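Orkier publishes folding and packing specification for household baby-care parcels

Zarkilville, Jun 21, 2020

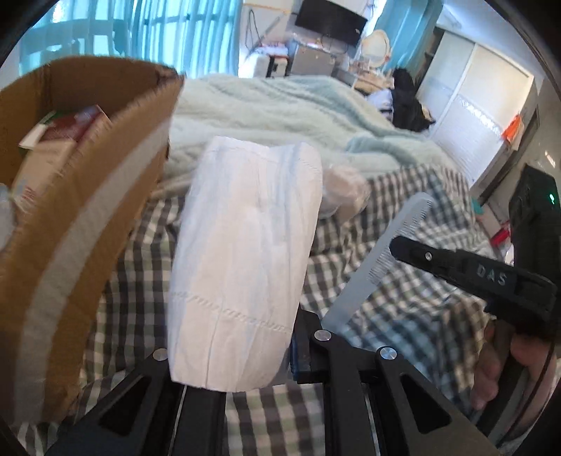 Wanda Śliwiński said the folded nappy is the unit on which every other packing dimension depends, and that an inconsistent fold at the start leads to a lid that will not close at the end.

Orkier, the household storage and packing consultancy, today releases the first edition of its specification for baby-care parcels packed at home. The document applies to mixed cartons of nappies, small garments, combs and boxed toiletries prepared for storage, for a house move or for passing on to another family. It covers preparation of the surface, folding, order of loading and closure of the carton.

The specification was drafted after a review of 826 parcels received at the Orkier sorting room in Zarkilville. In 120 of these, nappies had been packed unfolded or partly folded, and the padding had creased across the absorbent area. A further 89 had small hard items placed directly against soft goods without a wrapper.

Main provisions

Working surface. A made bed or a cleared table may be used. Where a bed is used, blankets and clothing are to be moved to the far end before work starts, and the carton placed at one side with its flaps open.

Folding. Disposable nappies are folded to a flat rectangle with the fastening tabs turned inwards. The folded nappy should stand on its edge without opening. Any that spring open are refolded once and then set aside for immediate use.

Loading. Boxed products go in first, flat side down. Folded nappies are loaded on edge in a single row, up to 10 to a row, with the folded side uppermost. Compression by hand is permitted; compression by strap is not.

Small items. Combs, brushes and nail scissors are placed in a clear bag, which is closed and laid on the top layer. Combs are to be bagged with the teeth away from any garment.

Textiles. Fleece blankets are packed separately from nappies. Dark and light garments are divided by a sheet of plain paper.

Closure. Cartons may be reused if the flaps are sound. Old packing tape need not be removed, but new tape must run past both ends of it. The contents list is written on the side panel and repeated on the top.

Czesław Sikora led the drafting work. The folding section was tested separately under the project name Olia, using three nappy sizes and two carton depths. Results for newborn sizes were less consistent and will be revised.

The specification is available on request from the Orkier office, Lykkegaard building, Zarkilville. Comments on the first edition are accepted until November.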